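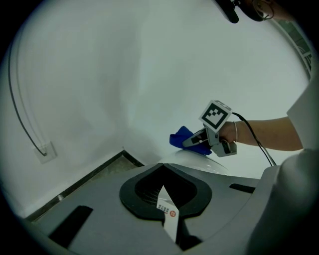 Equipment Notice: Interruption of Cloth-Handling Sessions in the Teaching Laboratory

Members of the department will be aware that cloth-handling sessions with the hand-held grippers were suspended for part of April. The suspension followed a fault in one of the grippers, during which the fingers closed without a command from the operator. No injury occurred. The following account has been prepared for staff and students who use the equipment, and it replaces the short message posted on the laboratory door.

What happened

Shortly after 2 p.m., Zyanya Palacios was recording a series of cloth placements on the machine top. The task is a familiar one: a crumpled cloth is picked up in the fingers, carried over the machine and released. The session plan called for 142 placements. At placement 116 the operator opened the fingers to release the cloth, and they closed again at once. She had begun to reach forward with her free hand to straighten the fabric, and withdrew it when she saw the fingers move. The cloth remained caught between them.

Ms. Palacios called a stop. Killian Lecomte, who was supervising, cut power at the bench supply and entered the event in the log. The gripper was tagged and removed to the workshop that afternoon. The remaining placements were not attempted.

Findings

Dalia Petrauskas examined the unit together with Benoît Masson. The fingers and their drive were in good order. The fault was traced to the cable at the back of the gripper, where one conductor had broken inside the jacket close to the connector. The outside of the cable showed no damage, and the break could be felt only when the cable was bent by hand. When the cable was flexed in a certain direction the position signal dropped out for an instant, and the controller read the missing value as a request to close.

Two matters contributed. The first was the routing of the cable. It had been allowed to hang over the side of the machine under its own weight, so that every movement of the arm bent it at the same point. The second was a setting in the controller. A lost signal should have caused the fingers to hold their position and the software to report an error. This behavior had been changed during an earlier trial with Staltex fabric samples and was never changed back. The trial notes do mention the change, in a document filed in the shared Zotero library, but the equipment sheet kept in the laboratory did not.

A review of earlier recordings by Jérémie Coste found 3 further instances in which the fingers twitched without a command. All were brief, and none had been reported. Operators had taken them for ordinary slippage of the cloth. The affected recordings have been marked and should not be used for training or for graded work until further notice.

Measures taken

The cable has been replaced on the unit concerned and on its twin. Both are now fitted with a clamp at the rear of the body, and the slack is carried by a support arm supplied by Dunleavy. The hold-on-fault setting has been restored and can no longer be changed from an operator account. Each unit was then run through 60 open-and-close cycles while the cable was moved by hand in all directions, with no unintended motion recorded.

Instructions for operators

Before each session, flex the cable gently along the first hand's width from the gripper and watch the fingers. If they move, do not proceed.

Keep the free hand clear of the fingers whenever the unit is powered. To straighten or free a cloth, switch off at the bench supply first.

Remove bracelets, watches and lanyards, and fasten loose sleeves at the wrist.

Report any unexpected movement, however slight, on the yellow fault card — including movement that seems to have stopped by itself. Cards are kept beside the Druko cabinet and are collected daily.

Sessions have resumed on a reduced schedule of almost the usual length. Students whose recordings were withdrawn will be offered replacement times, and course deadlines will be adjusted where necessary. Requests should be addressed to Mr. Coste, who also holds the complete fault report.

The department thanks Ms. Palacios and Mr. Lecomte for their prompt response. A revised equipment sheet is available from the workshop, and all earlier printed copies should be discarded.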